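Print this page | E-mail this chapter

Chapter 6
Display Lettering and Temporary Signs

A sign that will hang for one afternoon is made differently from a sign that will hang for ten years. The painter of a shop front thinks about rain, sunlight and the life of the paint. The person lettering a school stage or a trade booth thinks about weight, speed and how the thing will come down again. This chapter deals with the second kind of work. Permanent signs are covered in Chapter 7.

Temporary lettering is also where most students begin. The materials are cheap, mistakes can be thrown away, and the results are judged at a distance by people who have other things on their minds. That last condition governs most of the decisions in this chapter.

6.1 Reading distance

Before choosing a letter style, find out how far away the reader will stand. Pace it off in the real room if you can get into it. A floor plan will give you the length of the room but will not tell you where the chairs begin or whether a column blocks the left side.

A common working rule in American shops is one inch of letter height for every ten feet of reading distance. This gives letters that are comfortable to read, and a person with good eyesight can read them from farther away. For a hall 37 feet deep, the rule calls for letters just under four inches high. Most sign makers would go to six or eight, because a hall is seldom lit as well as a workroom.

Height is only part of it. A tall letter with thin strokes fades into its background sooner than a shorter letter with heavy strokes. For display work, begin with a stroke width of one fifth of the letter height and adjust from there.

6.2 Contrast and outlines

Contrast between letter and background matters more than color. Yellow on white is a weak combination at any size. Yellow on black is one of the strongest. Students often pick two colors that look lively side by side on the table, such as red and green, and find that the edges are hard to make out on the wall. Photograph the two samples together and turn the photograph to gray. If the two grays are close, choose again.

An outline, or keyline, is a thin band of a third color that follows the edge of the letter. White is the usual choice. It holds the shape of the letter when the fill color changes from top to bottom, as it does in a gradient, or when the letters of one word are filled in different colors. A keyline that is too heavy closes up the small openings in letters like a and e.

6.3 Spacing

Letters set by machine have their spacing built in. Cut-out letters do not. Each one is placed by hand, and equal gaps measured with a ruler will not look equal. Two upright strokes side by side, as in H and I, need the widest gap. Two round letters can stand closer. Open letters such as L and T bring their own white space with them and can be moved in closer still.

Lay the whole word out on the floor before fixing any of it. Start with the middle letter and work outward in both directions. Then stand back and squint.

When a sign has two lines, decide which line is to be read first and make it larger or stronger. Lines of equal size compete. The baseline may be straight or staggered. A staggered baseline gives an informal look and hides small errors of placement, but the space between letters still has to be watched, as a wide gap can break one word into two.

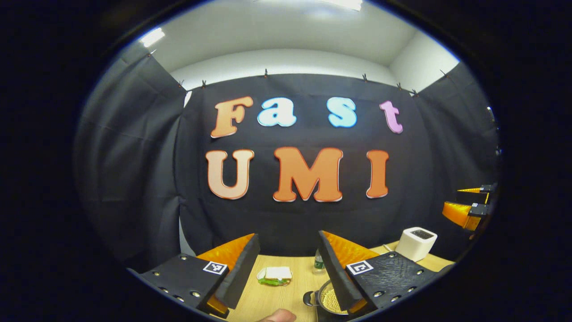

6.4 Fixing letters to fabric

Cloth moves. Anything attached to it will shift when a door opens or someone brushes past, and a curtain hung in folds gives very little flat surface. Pull the cloth as flat as the rail allows before you begin, and mark the baseline with tailor's chalk or a length of thread.

Straight pins suit paper and thin card. Hook-and-loop dots will hold foam board on some fabrics, but test one first on a corner. Double-sided tape is quick and leaves residue on velvet. Heavy letters should be hung from the rail on fishing line, with the cloth behind them carrying no weight.

Guangming Tang, who lettered stage sets at the Zukholm Playhouse, kept a record of every sign he put up. His notebooks list 631 temporary signs, and 9 of them fell during use. All but one had been fixed with tape alone.

Exercises

1. Cut the word HILL from card at a height of six inches. Space it by ruler, then by eye. Measure the gaps in the second version and write them down.

2. Make gray samples of four color pairs and rank them by contrast.

3. Letter a two-line sign for a room you know. State the reading distance and show your working.

Contact the publisher | Copyright Firidley Educational Press | Back to top

Related chapters
Chapter 5: Brushes, Pens and Cutting Tools
Chapter 7: Permanent Signs and Weather
Chapter 8: Jukcombe Market, a Case Study in Shop Fronts
Appendix B: Suppliers and Materials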